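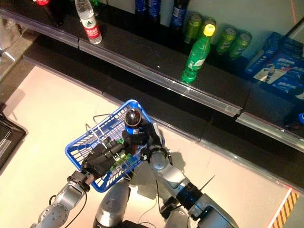 Shopping with a basket: your questions answered

I've been running a small page about everyday shopping for a couple of years now, and by far the most post I get is about baskets (really!). Whether to take one, how to fill it, what goes at the bottom. So I've gathered up the ones that keep coming back and answered them as best I can. If yours isn't covered, there's a note at the end about how to reach me.

Basket or trolley?

Depends how long your list is and how honest you are with yourself. I take a basket if I'm after a few bottles, something for tea and maybe a loaf. If there's anything on the list that comes in a sack, I get the trolley and stop pretending. My own cut-off used to be a dozen things, but a dozen packets of crisps and a dozen bottles of cooking oil are very different afternoons for your elbow, so now I go by weight.

How much can I sensibly carry in one?

I weighed mine once on the bathroom scales, basket and all, after lugging it home in bags and packing it again on the landing. It came to some 26 pounds and I'd been cross and lopsided since the dairy aisle. I try to keep it to half that now. If you have to lean to one side to walk straight, swap it for a trolley, or park it by the till and ask if you can leave it there while you get the rest. Most shops are perfectly nice about it.

Which way round do I put bottles in?

Tall ones upright if there's enough in the basket to hold them up, otherwise flat along the long side with the caps all facing the same way. One bottle on its own will always fall over, so I wedge it in a corner with something squashy but not precious. A bag of rice is lovely for this. Bread is not, as I have proved several times.

Do small bottles fall through the holes?

Not through a normal mesh one, no. What does happen is that thin things poke out of the side – spring onions, a toothbrush packet, a pack of candles – and then catch on a shelf edge when you turn the corner. Those clear strips that hold the price tickets are terrible for it. I once pulled a good length of strip off at my local Gallardo with a leek and had to stand there holding it until somebody came.

Wire handles hurt my fingers. Any tips?

Wear a glove in winter, and in summer fold a hanky or the top of your shopping bag round them. Some people hook the basket over the forearm, which is fine for five minutes and then leaves a dent you can see at bedtime. My favourite way with a heavy one is to forget the handles altogether, let them drop down inwards and hold the rim with both hands in front of me. You look a bit like you're carrying a washing-up bowl but it's so much kinder on the shoulders!

The trouble is that you then haven't got a hand free for picking things up. Put the basket down on the floor, tucked in close to the shelf, get what you want and lift it again with your knees bent. Please don't leave it in the middle of the aisle. I've gone over one and I was the one who'd put it there.

How do I read the price if the ticket doesn't match the bottle?

Check the size on the ticket first. Nine times out of ten the bottle has been nudged along by the one next to it, and the ticket you want is a hand's width to the left or right. Then look for the small print giving the price per 100 ml, if there is any. I had two bottles of the same shampoo side by side last October, the little one at 76p and the big one at a price that made the little one cheaper for what you got. I bought two littles and felt very pleased with myself all the way home.

Should I take from the front or the back of the shelf?

For milk and yoghurt I do have a rummage for a later date, and I won't apologise. For things in bottles that keep for ages, like sauces or squash, just take the front one. Do give the cap a quick look before it goes in the basket. If it's sticky round the neck, put it back and tell someone at the till, or it'll be all over your other shopping by the time you've queued.

What about cleaning things? Can they go in with food?

They can, but keep them at one end and upright, and bag them separately when you pay. I carry a spare carrier just for bleach and the like. It's an old Undotari one with a long handle and it has outlived three coats.

Can I take the basket out to the car?

Some shops let you, lots don't. The Pradberg near me has a sign up and a stack by the door, and the Cunard stores I've been in never seem to mind so long as you bring it back. Ask first.

Is it worth buying my own basket for home?

I think so! Mine lives in the cupboard under the stairs and does potatoes, shoes and picnics in turn. A plastic mesh one rinses off under the garden tap and dries on the step in 40 minutes or so if there's a breeze.

How do I send you a question?

Use the contact form on the menu. I read everything, usually in the evening after eight, and I'll write back if I've got anything useful to say. Photos of badly packed baskets are always welcome.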